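Setting the table with cloth and texture
Speaker notes, Prurncombe Homewares Evening
18th December

Slide 1. Welcome

Thanks for coming out. I run the small styling room at Titport and I've been asked to talk for 20 minutes on table linen. Questions at the end, please, and there's tea at the back.

Start with the Leckie flat. It had a black table, black chairs and a dark floor. The owners liked all of it but said that meals felt gloomy. They were ready to buy a new table. We spent $242 on cloths and small dishes and they kept the one they had.

Slide 2. Why a dark table is hard

Dark tops show every crumb and every fingerprint. They also swallow dark crockery. Put a navy bowl on one and you lose the edge of it by evening.

A pale cloth fixes most of this. It doesn't have to cover the whole table. I like to leave plenty of the top showing, so the colour of the table is still part of the room.

(Pass the Tikari samples around now. Start at the left.)

Slide 3. Pattern and angle

Pure white on black is a bit harsh for everyday meals. Go for off-white or beige, with some pattern in the weave. A pattern hides small marks between washes, too.

Try turning the cloth a little so the corners point out. It looks more relaxed, and it's kinder to a cloth that has gone out of square in the dryer.
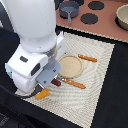

Off-white and beige cloth on a black table, with a round tan dish and an orange-handled utensil.

Slide 4. Adding colour

Keep the dishes close to the cloth. Tan on cream is easy to live with. A speckled finish does well here and goes with nearly anything you already own.

Then pick one warm colour and use it in small amounts. Orange and yellow are both good against beige. A handle is enough. If you've got a drawer full of mixed utensils, pull out the bright ones and leave the rest in the kitchen.

Pause here and ask who irons their placemats. Wait for hands.

Slide 5. Care

Wash woven cloths before first use. Ours shrank by 2 cm on the long side at Titport, and that was a cool wash. Dry them flat if you have the space. Shake the crumbs off outside, not over the sink.

Slide 6. Costs and dates

The Tikari cloths are $255 for the full set, or $222 without the runner. Order forms are beside the tea. The next evening is in March, on glassware, same hall.

Take questions. Lights up before the samples come back.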